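Taller de guitarra acústica y blues de raíz
Apuntes de la sesión 8: la afinación abierta y el pulgar

Antes de nada, gracias por la paciencia de la última clase, que se nos fue casi entera en afinar (y bien empleada estuvo, que conste). Hoy retomamos la afinación abierta de sol: re, sol, re, sol, si, re, de la sexta a la primera. Recordad que solo se mueven tres cuerdas, la sexta, la quinta y la primera, y que las tres bajan un tono.

Con la mano izquierda quieta ya tenéis un acorde de sol mayor. Con una cejilla en el quinto traste sale do, y en el séptimo, re. ¡Con eso se toca medio repertorio!

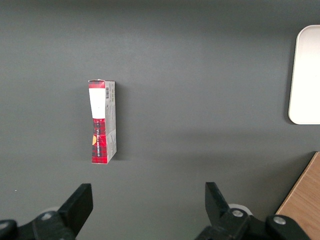

El pulgar de la derecha lleva el pulso, siempre, pase lo que pase arriba. Empezad alternando quinta y cuarta cuerda, muy despacio, y no metáis la melodía hasta que podáis hablar mientras tocáis. Yo tardé un invierno entero en conseguirlo, así que no os desaniméis si en casa se os cruza todo.

Para el slide, apoyad el tubo justo encima de la barrita del traste, sin apretar, y dejad que los dedos de detrás apaguen lo que sobra.
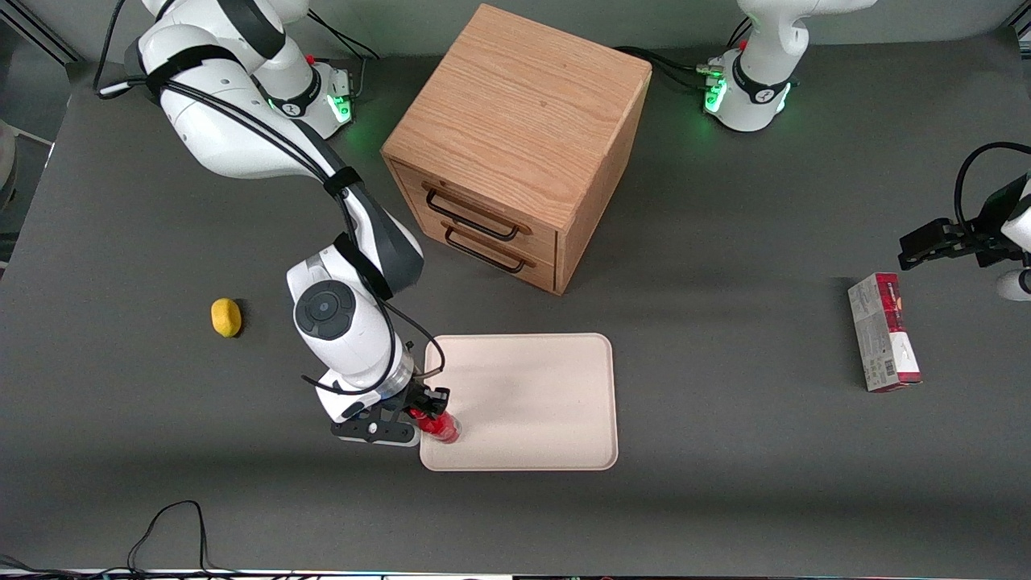 Escucha para casa: «Landeg», la pista 13 del disco de Brenulwood que tenéis en la carpeta compartida. Fijaos en cómo entra el pie un compás después de la guitarra y en lo poquito que toca la mano derecha durante la estrofa.

Ejercicio: los doce compases en sol, primero solo bajos y luego con el slide en los tiempos dos y cuatro. En mayo los tocaremos todos juntos en la sala Tinbridge. Traed cuerdas de repuesto, por favor, sobre todo primeras.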